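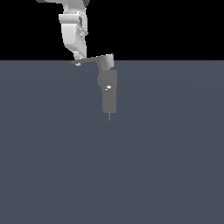

Fig. 1. Rendu de simulation : bras blanc, préhenseur gris terminé par une tige fine, sol nu.

Barkwood-Sim, fiche du jeu de données

Version du 22 janvier 2026
Maintenance : équipe simulation, Sotesura

Objet

Barkwood-Sim regroupe des épisodes simulés de tâches ménagères et d'atelier exécutées par un bras manipulateur. Le jeu sert à mesurer ce qu'une politique apprise sait faire sans reprise manuelle : ranger un couvert, essuyer un plan, trier de la visserie, présenter une pièce devant un gabarit. Il ne permet pas de conclure sur l'aptitude d'un robot à travailler dans un logement occupé.

Contenu

Épisodes : 2040
dont entraînement : 2000
dont validation : 40
Tâches distinctes : 30
Durée d'un épisode : variable, quelques centaines de pas en général
Les épisodes à sol nu servent au calage des déplacements à vide. Ils ne comptent pas dans les taux de réussite.

Organisation des fichiers

episodes/ : trajectoires articulaires et commandes
rendus/ : images par pas de temps
taches/ : consignes en français et critères d'arrêt
scripts/ : lecture, filtrage, évaluation

Le script d'évaluation attend la variable BARKWOOD_RACINE. Sans elle, il cherche les données dans le répertoire courant et s'arrête au premier fichier manquant.

Résultats de référence

La politique Nokinberg, entraînée sur la totalité de la partition d'entraînement, réussit la plupart des saisies d'objets rigides isolés. Le taux chute dès que deux objets se touchent. Le pliage de linge reste hors de portée : aucun essai n'a satisfait le critère d'arrêt. Pour l'atelier, la présentation au gabarit est exploitable, le vissage ne l'est pas.

Limites connues

Contacts : le frottement est constant par objet. Les surfaces mouillées ou grasses ne sont pas modélisées.
Éclairage : peu varié, fond noir uniforme dans une partie des rendus.
Transfert : quelque 313 essais sur la cellule Furtado ont montré un écart net avec la simulation, surtout à la dépose.
Annotations : les consignes du lot d'août n'ont pas été relues. Filtrer avec --sans-aout si besoin.

Usage

Recherche et enseignement uniquement. Toute publication de taux de réussite doit préciser la partition utilisée et le nombre de tentatives par tâche. Les anomalies se signalent avec le numéro d'épisode et la version du script.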